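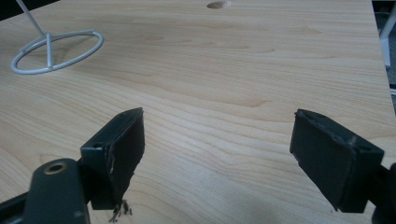
*Helles Holz mit feiner Maserung.*

Als Roland Horrocks im April nach Grevton zurückkam, hatte er sich fest vorgenommen, das Haus seiner Tante in zwei Tagen auszuräumen und dann wieder nach Lusona zu fahren, wo die Arbeit wartete und wo es, wie er jedem gern erzählte, wenigstens anständigen Kaffee gab. Aber dann saß er am ersten Abend in der Küche, hörte den Regen in der Dachrinne und fand in der Schublade, zwischen Gummibändern und Kerzenstummeln, einen Packen Briefe. Es waren 27, alle an einen gewissen Dai gerichtet, und keiner war je abgeschickt worden.
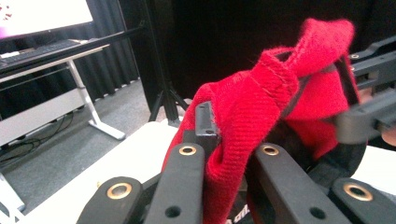

Er las bis kurz vor Mitternacht, mit der Brille auf der Stirn und der Lampe viel zu nah am Papier. Die Tante schrieb von Pflaumenkuchen, vom Streit mit dem Pfarrer, vom Nachtzug um 21 Uhr, den sie einmal beinahe genommen hätte (der Koffer stand schon im Flur, und dann bekam die Katze ausgerechnet an diesem Abend ihre Jungen!). »Du fehlst mir beim Abwasch«, stand in einem der letzten, und Roland musste eine ganze Weile aus dem Fenster schauen.

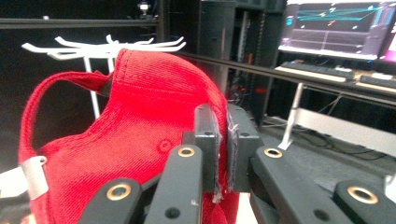
*Die rote Kappe.*

Am Morgen ging er zur Pension Altis hinunter und fragte die Wirtin, ob sie einen Dai kenne. Natürlich kannte sie ihn, schließlich kaufte er jeden Morgen um acht bei ihr zwei Brötchen, immer zwei, obwohl er allein lebte.

»Setzen Sie sich doch so lange«, sagte sie und stellte ihm eine Tasse hin. Der Kaffee war dünn und sehr heiß. Roland legte die Briefe neben den Teller, rückte sie gerade und hörte draußen das Gartentor gehen.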